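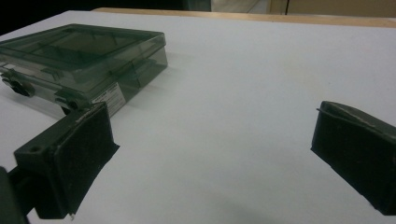 The plane fit in the table-segmentation step is what's losing us the object height, and I'm now fairly sure it isn't the depth data. I went back through the Skelport set with the new viewer and looked at the episodes where the grasp planner gave up with "no candidate above support". Most of them are clear plastic or tinted plastic. The smoky green case with the two latches is a good one to test on, because the white table gives you a clean plane, the walls are see-through enough that you get the inner dividers as faint lines, and the lid is flat and parallel to the table. The mask comes out fine. The height comes out as zero, or close to it, and then the filter throws the whole thing away.

On the earlier question from the list:

> From: Thịnh Hồ
> Has anyone tried the 0.9 branch of the planner on transparent
> or half-transparent boxes? We run it at Piątek with the default
> config and it drops them before it ever gets to scoring. Opaque
> boxes of the same size are fine. I raised the depth confidence
> threshold, which made it worse, and lowered it, which made no
> difference that I could see. Is there a flag I'm missing, or is
> this the segmentation?
>
> Second thing, less urgent: the replay tool reads finger width
> from the episode header, but the planner reads it from the
> config file. Which one wins?

It's the segmentation. There is no flag for it in 0.9.

The default RANSAC tolerance in the support plane node is 20 mm. That number dates from when everything ran on the Grotlow bench, where the table had a bow in it and the smallest object was a coffee can. With a flat case, a lot of the depth returns pass through the lid and land near the table, so they count as plane inliers. Once enough of them do, the node refits using those points, the plane creeps up, and the lid points that were good end up inside the tolerance as well. The confidence threshold runs after that, so changing it can't bring them back. That matches what you saw.

I ran 1,854 logged views through three versions of the node, all offline. Of these, 149 contain a transparent or tinted container that the default version drops. With the tolerance at 6 mm and no other change, 13 of the 149 are still dropped. With 6 mm and the refit turned off, the same 13 are dropped, so the refit does no harm once the tolerance is sane. I left it on.

The 13 are a different problem. In those the depth camera returns almost nothing from the lid at all, and no tolerance will help. I have a half-finished patch that takes the mask outline and looks for a depth step along the edges only, where the plastic is thicker. It works on some of them. I don't want to merge it in this state – it also finds "objects" in hard shadows, and a white tabletop has plenty of those.

To try the tolerance change without waiting for a release:

support_plane:
 inlier_tol_mm: 6
 refit: true
 min_inliers: default

You need to clear the cached planes after that or it will keep using the old one. They live next to the episode index, in planes.cache. Deleting the file is enough.

One warning. If your table has a raised strip or a second surface behind it, crop the region of interest before the fit. At 6 mm the node can lock on to the wrong surface when the near one is partly covered by the fingers. At 20 mm this was hidden, as both got merged into one sloppy plane. The crop is roi_far in the same block of the config.

As for the finger width, the config file wins in the planner and the header wins in the replay tool, and they don't check each other. This is a bug. I opened a ticket for it in November and haven't got to it. For now, set both to the same value. If you only replay logged episodes, the header is the one that matters.

Could you send me two or three of the Piątek episodes where it fails, with raw depth, not the filtered stream? The Pranulmont uploader strips raw depth by default, so you have to pass --keep-raw. I'd like to see if yours fall in with the 13 or with the rest before I change the default for everyone.

The branch is plane-tol on the usual remote. Tests pass except test_bowed_table, which fails at 6 mm as you'd expect. I haven't decided what to do about that one yet.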